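Door rubs at the top corner since summer, plane it or move the hinges?

Posted by mitanwood_tenant, 15 Nov 2020

I have an interior door between the hall and the back room that started sticking in August. I figured it was the humidity and left it alone. Now the heat is on and the house is dry and it still rubs at the top corner on the latch side. It closes if you push hard but you have to yank it to get it open again.

The door is a Mitanwood, painted, 81 inches tall with three hinges. It was put in by whoever owned the house before us. There is a worn spot on the paint where it touches the frame. I already tried candle wax on that spot and it helped for two days.

My father-in-law says take it down and plane it. I don't own a plane and I would have to repaint. Is there something I should try first?

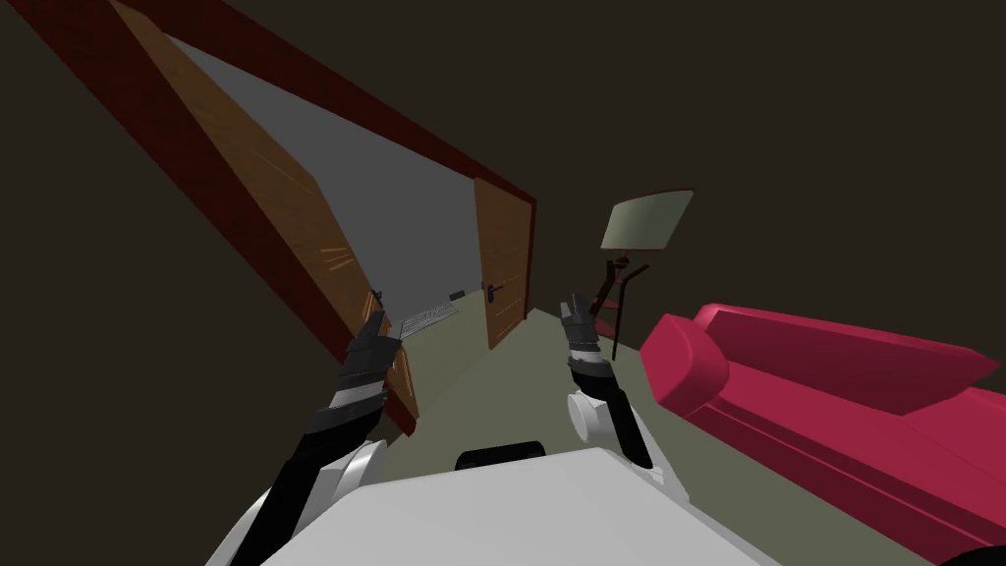 Image credit: Kushnir

Also, the gap on the hinge side looks wider at the top than at the bottom, if that matters.

3 replies

Didier Caron
It matters a lot. A wide gap at the top of the hinge side means the door is leaning away from the top hinge, and that pushes the opposite corner into the frame. Don't plane anything yet.

Open the door halfway, hold the knob and lift. Have someone watch the top hinge. If the hinge plate moves against the jamb, the screws are loose. Try to tighten them by hand with a regular screwdriver. If they just keep turning, the holes are stripped.

For stripped holes, take out one screw from the top hinge, on the jamb side. Pick the one closest to the door stop. Put in a 3 inch wood screw of the same gauge, with a head that sits flush in the plate. It goes through the jamb and into the stud behind it and will pull the whole top of the door back over. Drill a pilot hole. Go slow for the last few turns and check the gap as you go. It is easy to pull it too far, and then the door will bind on the hinge side.

If the top hinge is solid and nothing moves, close the door and look at the bottom hinge. You can put a piece of thin cardboard behind the jamb plate of the bottom hinge, which kicks the bottom of the door out and tips the top corner down a little. Cereal box is fine. Start with one layer.

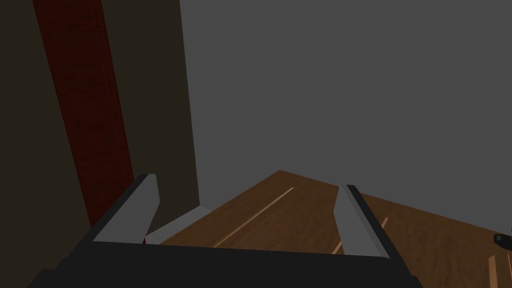
Wood surface seen at an angle

Planing is for when the gaps are even all around and it still rubs. If you do end up there, sandpaper on a block may be enough for one corner. Seal the bare wood after or it will swell again next summer.

hallway156
Same problem at our old place. We bought a new set of Andia hinges and it did nothing because the screws went into the same bad holes. Save your money.

narkemach_fan
just sand it. took me ten minutes

mitanwood_tenant
Thanks. I did the lift test and the top plate moves, and two of the screws spin without grabbing. I have some long screws left over from a shelf but the heads are bigger than the old ones. Can I use those or will they stick out?

Didier Caron
They will stick out and keep the hinge from folding flat. Take one of the old screws to the store and match the head. For the other loose hole, pack it with wooden toothpicks and wood glue, let it dry overnight, trim them flush and put the original screw back in.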